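2018-04-17
By Marlies Pichler
5 min read

Beat Camenzind has specified interior finishes for 13 years, most of them at Lanz, and he begins most jobs by asking for the floor plan and a moisture reading. The Brerum building, a former textile office now converted to apartments, came with the first and lacked the second.

"The plan gave us 3,855 square feet of floor to cover," he says. "It did not say what was under it. You cannot choose an adhesive from a plan."

His team drilled test holes in March. The slab on the north side read 85 percent relative humidity, above the limit he accepts for a glued wood floor. The south side was within range. He chose to treat the whole slab with a membrane instead of splitting the floor into two systems.
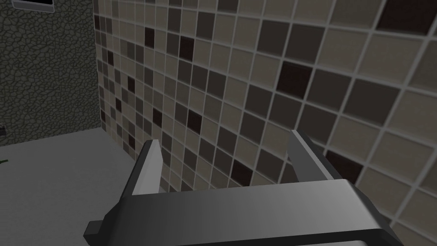
Tile was the easier decision, in his account. Camenzind works from the wall with the longest uninterrupted sight line and lets the other walls take the cuts. He sets the center line first, then checks that no cut piece at either end is narrower than half a tile. On a tiled wall that fills most of the view, an uneven joint is visible from across the room, and he will reject it. "A bad joint behind a door is a repair item," he says. "On the main wall it is a rebuild."

He is strict about movement joints. Every inside corner gets a flexible sealant in place of grout, and so does every change of material. Contractors sometimes grout the corners anyway to save a day. He has found cracks in such corners within one heating season.

Color came late. The owners had asked for a dark accent finish, and Camenzind ordered sample panels from two suppliers, Mutora and Potden.
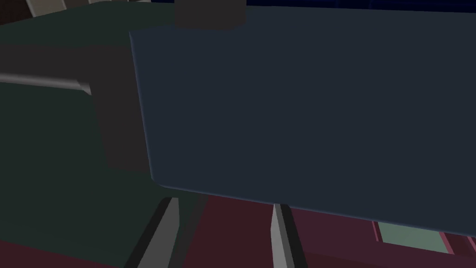 Dark finishes are judged on sheen before hue, he says. A gloss surface shows every ripple in the substrate, and filling to the standard it requires can double the labor. He prefers matte for anything larger than a cabinet door. Navy with a matte face and a softly rounded rim is close to what he recommends: the rounding holds a paint film better than a sharp arris, and it puts a thin line of highlight along the bevel that makes the panel edge readable in low light. The owners took the matte sample, in a slightly grayer shade.

The wood floor produced the most correspondence. There were roughly 165 messages, by his estimate, and a good share concerned the direction of the pattern. 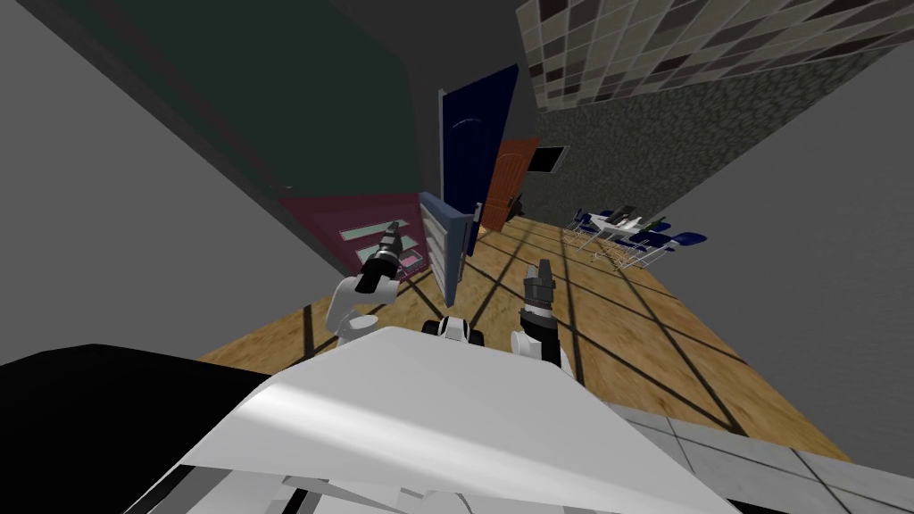
Pattern direction affects waste, cost and the position of every threshold. Camenzind's first drawing ran parallel to the walls. The second turned the layout 45 degrees, which raised the cutting allowance and moved the cuts to the perimeter. Dark lines forming large squares and rectangles across tan and orange wood look simple, but the lines have to continue through each doorway without a jog. "If the first line is off by an eighth of an inch, you carry that error through the apartment," he says. He snaps two control lines and measures both diagonals before any adhesive is opened.

Asked what he would change at Brerum, he names the schedule. The membrane needed more curing time than the program allowed, and the floor crew was moved to another site and then brought back. He now writes the curing period into the contract as a separate line, with its own start and finish dates — and he orders the moisture test before he draws anything.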